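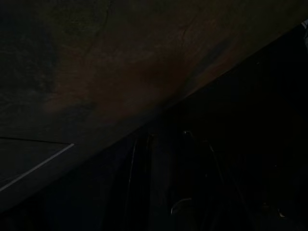

## 20 June 2019

Up before six because the heat had already got into the bedroom. Coffee, toast, the last of the apricot jam. I had promised myself the desk would be dealt with before the weather got any worse, so I put on the old gray trousers and went down with the flashlight, the radio and a roll of trash bags.

The desk has been in the back basement room since April, when I bought it at the Geraghty sale for 55 dollars. Delivery was extra and they left it against the wrong wall. I have walked past it every day on the way to the washer and done nothing about it. The room gets hardly any light even in June, and I still haven't replaced the tube in the ceiling fixture. It's a four-foot one, and they never have that length when I remember to ask.

The brown panel is in worse shape than I thought when I paid for it. It has a reddish patch near the middle that looks almost decent and then goes blotchy toward the edges. To one side of that is a dark greenish area that could be a stain or could be plain wear. I rubbed at it with a damp cloth and then with a dry one and couldn't see any difference. There are some thin curved lines over the red part too. I ran a fingernail along one and couldn't decide if it was a scratch or the grain.

I had the idea of stripping it. The can of Prundeck I bought for the porch chairs is still a third full, but the label says to use it with the windows open, and the one window down there has been painted shut since before my time. So either the desk goes upstairs or the window gets fixed first. I wrote both on the list.

Emptied the drawers instead. The seller had said they were clear. They were not. Found a box of staples, a dried-out bottle of glue, a bus timetable, a great many rubber bands that broke when I picked them up, and a receipt from a shop called Minitz for lamp oil and a mousetrap. No year on it. I kept the receipt and threw out the rest. The bottom left drawer sticks, and I rubbed a candle end along the runners, which helped some.

Stopped at eleven for a sandwich and the mail. The water bill is up again. A card from the dentist.

In the afternoon I measured for moving it. The stair is the trouble. The desk will go up on its side if the top comes off, and the top is held on with screws from underneath, so I lay on my back on a flattened box with the flashlight in my teeth. Got most of the screws out. Two would not turn at all. I put a little oil on them and left them to sit overnight. My neck hurt by then and I had dust in both eyes.

Called Dovov to ask what they would charge to carry it up and take the old file cabinet away in the same trip. 200 dollars, and they can't come until after the holiday. I said I would think about it. That is a lot of money for one flight of stairs. If I can get the top off I believe I can walk the base up myself, a step at a time, with the blanket under it.

I also looked for a maker's mark, as the sale sheet had it down as an 1840 desk. I don't believe that for a minute. The screws are all machine-made with the same neat slot, and one of the drawer bottoms has a pencil note in what looks like ballpoint-era handwriting. It doesn't matter. I bought it to put the sewing machine on.

Swept what I could reach. Moved the paint cans to the shelf by the furnace, and put the good rags in a bucket with a lid. The storage shelf by the stairs wants a new bracket, so that went on the list as well. The list is now longer than when I started this morning.

Showered at five. Cold chicken and cucumbers for supper, eaten on the back step. Some thunder to the west but no rain here. The tomatoes needed watering and I did them after the sun was off the bed. First small green ones on the plant nearest the fence.

For tomorrow:

- try the stuck screws again, bigger screwdriver
- tube for the ceiling fixture, four-foot
- sandpaper, coarse and medium
- see if the painted window can be cut loose with the putty knife
- pay water bill
- call the dentist back

Bed at ten with the fan on.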